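Varlow 双臂桌面夹持套件
设备页 / 采购参考

适用:小型装配、工具整理、教学工位
供货:Bostero 代理,整套或单臂均可订
页面撰写:Felicja Krawczyk
中文校订:Xuân Tiêu

先说结论性的东西放在哪里:报价表在本页下半部分,急的话直接翻过去。上半部分写的是我们卖这套设备时最常被问到、而厂家样本里写得最含糊的几件事。

一、它能夹什么

样本上写“适用于各类手持工具”。这句话我们不照抄。两指平行夹持,指头是带斜面的硬块,对付有一定粗细的手柄比较拿手,对付扁的、薄的、贴着桌面的东西就要看运气,也看调试的人肯不肯花时间。螺丝刀这类圆柄工具,夹手柄和夹刀杆是两回事:夹住手柄不等于能拧螺丝,夹刀杆则容易打转。剪刀更麻烦,手柄有环,手指伸进环里和从外侧夹,动作程序要分开写。想让它拿起剪刀并且真的剪东西的客户,请先来电,我们多半会劝您换个方案。

单指最大开度和夹持力请以随机检测单为准。样本上的数字是空载测的,我们不转载。

二、双臂是不是必要

不一定。厂家自然希望您买两只。两只手臂共用一张桌子,意味着两套标定、两份备件,还有互相让路的问题。如果您的活儿是把散放的工具归位,一只臂慢一点也能做完,省下来的钱够买好几套指头。需要一只手扶、一只手操作的工序,双臂才说得过去。我们的建议是先订单臂,底板按双臂的孔位预留,半年以后再决定。 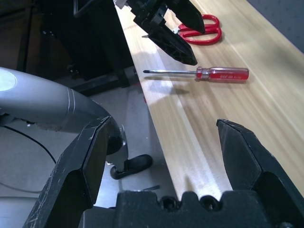 三、指头是耗材

样本把夹指列在“机械主体”一栏里,容易让人以为能用到设备报废。按我们的做法,夹指要单列预算。棱边先磨,斜面后磨,划痕本身不影响使用,但尖端一旦磨圆,捡细东西的成功率会往下掉,而且掉得不明显,往往先被当成软件问题查上好几天。

更换一对夹指要拆装 4 颗螺钉,不需要返厂。原厂夹指每对 165 欧元。Pritwood 有兼容件,价格低一些,我们试装过,孔位对得上,尖端的倒角和原厂不一样,换完必须重新标定,不能混着用。

四、桌子、地面和线

这部分样本里一个字都没有,可是我们处理的售后问题里它占了不少。

桌面:木质桌面可以用,前提是够重、不晃。浅色桌面反光强的时候,腕部相机会受影响,建议用哑光垫,或者干脆换个灯位。别急着加购厂家的“视觉增强包”,先花一张垫子的钱试试。

底座:支架和脚垫要落在平地上。地面有坡的车间,请自备垫片,厂家附送的那两片太薄。

走线:电缆尽量不要横在人走的地方。线槽不含在套餐内,Stępień 的标准线槽尺寸合适,五金店里的也能凑合。

五、报价里有什么,没什么

含:手臂、控制器、夹爪一副、腕部相机、急停按钮、基础软件授权。
不含:工作台、线槽、备用夹指、围栏、现场调试、培训。

不含的那一行请多看两遍。“基础软件授权”期限是 18 个月,到期之后续费多少,厂家至今没有给我们书面答复,只说“会有优惠”。我们不把这句话当报价,您也别当。需要长期使用的单位,请在合同里写明续费上限,写不进去就缓一缓再签。

现场调试另计,单次费用最高 3000 欧元,视距离和工序数量而定。自己有工程师的客户可以不买这项,我们提供远程答疑,工作日下午四点以前的邮件当天回。

六、关于“投资回收期”

厂家的演示文稿里有一张回收期曲线,看着很漂亮。那张图假设设备每天满负荷运转,没有停机,夹指不换,也没有人坐在旁边看着。我们向厂家要过原始数据,没要到,所以本页不放这张图。

您要做预算,不妨自己算:把现在这道工序的人工时间记上两周,再把看护设备的时间也算进去。头几个月总得有人在场,这个人的工资不会因为买了手臂就消失。算完如果还划得来,再来问价。

七、试用

样机可以借到您的现场,用您自己的工具和桌子试。请提前准备好真正要处理的物件,不要用我们带去的积木。积木谁家的夹爪都夹得住。

借用期间夹指磨损不收费,摔坏相机要赔。八月样机排得比较满,要借请早说。

询价请注明:工序名称、物件清单(最好附尺寸和材质)、桌面尺寸、是否需要双臂。只写“想了解一下”的邮件我们也会回,不过回过去的就是这一页。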